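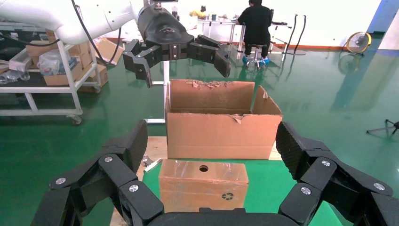 双臂平台腕部相机视角:夹爪张开,两指之间为一只以透明胶带封装的小纸箱,后方为一只开口的大纸箱。

成功率之外,操作研究应当报告什么

Fomau研究所操作学习组 评论
2023年8月30日

近年来,机器人操作领域的论文大多以一个数字作结,即任务成功率。本组在Venia项目的阶段评审中同样如此:在装箱任务上,策略共执行584次,其中352次被判定为成功。这一结果写入报告后,评审意见几乎全部围绕比例高低展开,很少有人询问“成功”一词如何界定。笔者认为,后一个问题更值得讨论。

装箱任务的表述十分简单:一只机械臂抓取小纸箱,放入大纸箱。判定标准却有多种写法。小箱越过箱沿即可计入,还是必须平放于箱底?箱盖翻折处受到刮擦是否扣分?夹爪松开后物体倾倒,应归为放置失败,还是归为抓取姿态不当?Venia项目初期由两名标注人员分别判定,分歧集中在放置末段的几秒钟内。项目负责人Daryna Lysenko随后要求重写判定细则,并对全部记录重新标注。上述352次即为重新标注后的数字,低于初稿所报。本组认为这一修订是必要的,也建议同行在投稿时将判定细则作为附录一并提交。

其次是观测条件。腕部相机的优点众所周知:视角随末端移动,接触区域始终处于画面近处,遮挡较少。其代价则较少见诸文字。相机随手臂运动,背景随之变化,工作台以外的货架、人员、地面反光都会进入训练数据。若训练与测试在同一房间完成,策略究竟依赖纸箱的几何特征,还是依赖房间的布置,单凭成功率无从分辨。有观点主张以幕布遮挡背景,使数据更为整洁。笔者对此持保留意见。实际作业场所本来就有杂物和走动的人员,清除这些因素所得的高分,对部署的参考价值有限。较为稳妥的做法是保留杂乱背景,同时在另一处场地复测,并将两组结果并列公布。

Sandoval基准在这方面提供了可资借鉴的安排。该基准要求每项任务至少在4种布置下测试,每种布置重复90次,并分别列出结果,不得只报平均值。部分团队认为负担过重,尤其是双臂平台,复位一次场景所需的人工远多于单臂。这一意见并非没有道理。但平均值掩盖的恰恰是使用者最关心的情形:胶带反光较强时夹取是否稳定,箱盖边缘破损时放置是否受阻,两臂工作空间重叠时由哪一臂避让。

最后谈失败记录。本组合作者Young-sook Yoo在内部讨论中多次提出,失败片段应当与成功片段以同等格式归档和公开。反对者担心,公开失败会使读者低估方法的价值,也会增加整理成本。笔者赞同Yoo的意见。Pasby数据集发布以来,外部团队向本组索取最多的材料正是失败片段,用途包括训练失败检测模块和核对标注一致性。仅有成功示范的数据集,无法支持这两类工作。

基于以上考虑,本组自下一阶段起将调整报告格式:判定细则随结果公布,各布置结果单独列表,失败片段与成功片段同批归档。双臂协同任务的避让规则尚未定稿,仍在征求合作单位意见,书面意见可寄送本组秘书处。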